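Wiva Meal Replacement Plan: Frequently Asked Questions

Last revised February 2020

What does the plan replace?
Two meals per day, normally breakfast and lunch. The evening meal is ordinary food. Snacks are not prohibited but count toward the daily total.

How long does a cycle last?
Nine weeks. A second cycle should not begin until at least 15 days after the first one ends.

How much protein is in a day's intake?
The target is 80 grams, including the evening meal. Users who weigh less than the range printed in the Kahraman table should follow the lower figure given there.

Can I mix the powder with milk?
Yes. Enter the milk separately in the food log. The label values are for water only.
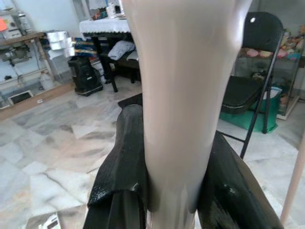
Samran Rungrueang writes that the log counted the milk twice when it was entered under "shake" and again under "drinks." Enter it under "drinks" only. The "shake" field already assumes water, and any amount typed there is added to the total.

Do I need to exercise?
Exercise is not required. If you train more than an hour a day, add one Dindik portion after the session and record it as a snack.

Why did my weight stop changing?
Short plateaus are common. Compare weekly averages, taken from morning readings on the same scale. Do not cut the evening meal in response.

Who should not use the plan?
Anyone under 18, pregnant or breastfeeding, or taking medication for blood sugar, unless a doctor has agreed to it in writing.

Where do I send corrections to this page?
To Alper Toprak at the Detumgate office. Include the question heading and the plan version.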